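Parts bin

A parts bin is an open-topped container used to hold small components, fasteners or supplies so that they can be seen and reached without opening a lid. Parts bins are found in workshops, stockrooms, repair shops, classrooms, pharmacies and homes. Most modern bins are molded from plastic, but steel, fiberboard and wire versions are also made.

The word "bin" is used loosely in the trade. A tub without a sloped front is sometimes called a tote or a tray, and very small bins that slide into a cabinet are usually called drawers. Catalogs do not agree on where one category ends and the next begins.

History

Before plastic bins became common, small parts were kept in wooden drawers, cigar boxes, glass jars and paper cartons. Hardware stores often had a wall of wooden drawers with a sample of the contents fixed to the front of each. Pressed steel bins came into wide use in factories in the first half of the twentieth century. They were strong and could be stacked, but they were heavy, noisy and likely to rust in damp buildings.

Injection molding made it possible to produce a bin in one piece at low cost. Plastic bins were lighter than steel, did not dent and could be washed. They were also easy to make in different colors, which steel bins could be only after painting. By the end of the century plastic had replaced steel for most light parts. Steel remained in use near welding, hot metal and heavy castings.

Types

Stacking bins have a ledge or rim that locks into the base of the bin above. The front wall is cut low so that a hand can reach in while the bins are stacked.

Hanging bins have a lip along the back wall that hooks over a rail or a louvered steel panel. They keep the bench clear and can be moved from one panel to another when a job changes.

Shelf bins are long and narrow and are made to fit standard shelf depths. Many have slots for dividers, so that one bin can hold two or three kinds of part.

Nesting bins have tapered walls and fit inside one another when empty. They take up little room in storage but need a lid or a crossbar to be stacked when full.

Straight-walled bins are plain rectangular tubs with four sides of equal height. They hold more for their footprint than a tapered bin and are often set directly on a work surface.

Materials

Polypropylene and high-density polyethylene are the most common plastics for parts bins. Polypropylene is stiffer and keeps its shape under load, while polyethylene resists cracking better in the cold. Bins for electronic parts may be made of plastic with added carbon, which lets static charge drain away. These are nearly always black.

Clear bins are made of polystyrene or polycarbonate. Polystyrene is cheap but breaks easily when dropped.

Color coding

Color is used to tell bins apart at a distance. There is no general standard, and each shop sets its own rules. A common arrangement gives one color to parts ready for use, a second to parts waiting for inspection and a third to rejects. Other shops assign colors by size, by supplier or by work area.

Red is often kept for rejected parts. Pairs such as orange and blue-green are easier for many color-blind workers to separate than red and green. Where color carries important information, it is normally backed up with a printed label.
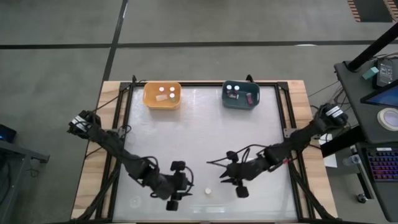
Labeling

Most bins have a slot or a flat area on the front for a card. The card usually gives a part number, a short description and the quantity at which more should be ordered. Barcodes are common in larger stockrooms. In small shops, a sample of the part is sometimes taped to the front in place of a drawing.

Two-bin system

In the two-bin system, each part is kept in two bins of the same size. Parts are taken from the first bin until it is empty. The empty bin then serves as the order for more, and work continues from the second. The second bin must hold enough to last until the refill arrives. If a shop uses 7 of a part each day and a refill takes 30 days, the second bin needs at least 210, plus a margin for late delivery.

The method needs no daily counting and works best for cheap parts that are used at a steady rate. It is less suited to costly parts or to those with a short shelf life.

Care

Plastic bins can be washed with warm water and mild soap. Strong solvents may soften or cloud the surface. Bins kept in direct sunlight become brittle over several years, and a bin with a cracked rim should not be placed at the bottom of a stack.

See also

Pegboard
Pigeonhole cabinet
Tool chest
Workbench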